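Search this site Enter keywords Go

Tabletop and Bin Check: Packing Room, Bench 4
Last updated: August
By Lorraine Rowbotham, with comments from Telma Gallardo

Use this sheet before the morning start and again at 2:30 pm. Mark each item OK, FIX or N/A. Anything marked FIX needs a comment and initials. Sheets go in the Radden binder by the door, and the old ones stay there for 90 days.

1. Tabletop

1.1 Wood surface free of splinters and raised grain. OK
1.2 No spills, tape residue or grit under the bin. FIX
Comment: Tape residue at the front left. Came off with the plastic scraper. Please stop using the metal one, it has left two scratches already. – TG
1.3 Table does not rock when leaned on. OK
1.4 Table edges clear of anything that could snag a sleeve. OK

2. Floor behind and beside the table

2.1 Walkway 40 inches wide, measured at the narrowest point. OK
2.2 No bars, offcuts or packaging on the floor. OK
Comment: The floor is dark and dark green bars do not show up well on it. Use the flashlight and check right up to the wall. – LR
2.3 Mats flat, corners down. N/A

3. The bin

3.1 Bin is the gray open-topped one. The Taten bins are for returns only. OK
3.2 Walls and rim free of cracks. Run a gloved hand all the way along the rim. OK
Comment: Small rough spot on the rim, sanded smooth. Check again next month. – TG
3.3 Bin sits in the center of the table and does not overhang. OK
3.4 Bottom of bin flat, no bulge. OK
3.5 Bin label matches the log. FIX
Comment: Log says 1,145. Label had peeled off and was in the drawer. Put back on the outside with new tape. – LR

4. Contents

Look straight down into the bin as well as from the side. Red-brown and dark green bars can share a bin. Do not stack them above the rim.

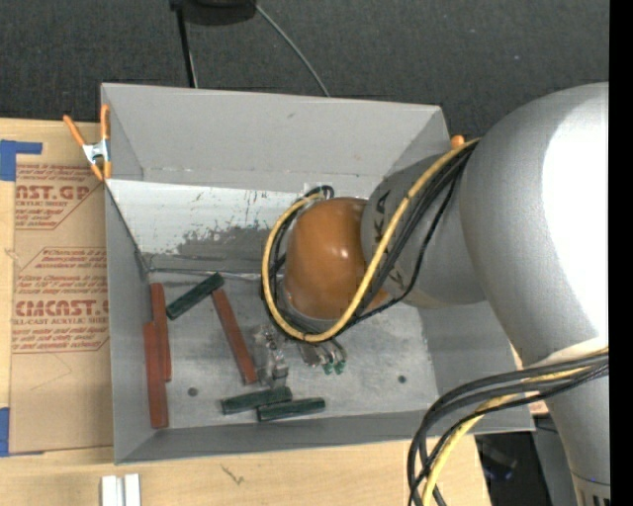 Bench 4 bin with red-brown and dark green bars inside.

4.1 Only listed items in the bin. Shiny or see-through pieces are easy to miss against the gray, so look twice. OK
4.2 Bars have no chips or sharp corners. FIX
Comment: One green bar from the Ocampo lot had a nick on the long side. Pulled and tagged. The rest of that lot was fine – I went through all of it. – TG
4.3 Bars clean enough to handle without residue on gloves. OK
4.4 No loose labels, string or foam in the bottom of the bin. OK

5. Cables and hoses

5.1 Yellow hose has no kinks, cuts or flat spots. OK
5.2 Black cables bundled, jackets not worn through. OK
Comment: Pay attention where cables pass over the corner of the bin. No wear found today, but that is where it would start. – LR
5.3 Nothing resting on a cable or hose. OK
5.4 Fittings finger-tight, no hissing with the air on. OK

6. Hands and lifting

6.1 Power and air off before anyone reaches into the bin. OK
6.2 Gloves available in three sizes. FIX
Comment: Out of small. Bernau order is in, should be here by the end of the month. Borrow from Bench 2 until then. – TG
6.3 Two people to lift a full bin. OK
Comment: I saw one person sliding a full bin across the table to avoid asking for help. It scrapes the wood and it is bad for your back. Ask. – LR
6.4 Bin carried with both hands under the rim. OK

7. Carried over from the last check

Light over the table replaced. Step stool still missing a rubber foot and is not to be used. First aid box restocked, 8 large bandages added.

Checked by: TG
Reviewed by: LR
Open items: 6.2, step stool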